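Zosovine is a student robotics club that I helped start with Hauke Teuber, and yes, I'm writing its entry myself! We meet in June, after classes let out, and teach two-armed robots to do household chores. 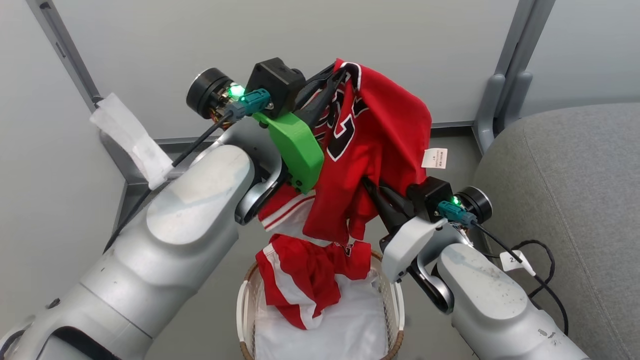 Laundry is our main event. Teams get 300 seconds per round, and shiny mesh jerseys are the fabric everybody dreads (they slide and bunch up). The club record is 81 points out of 97, set by team Bretine.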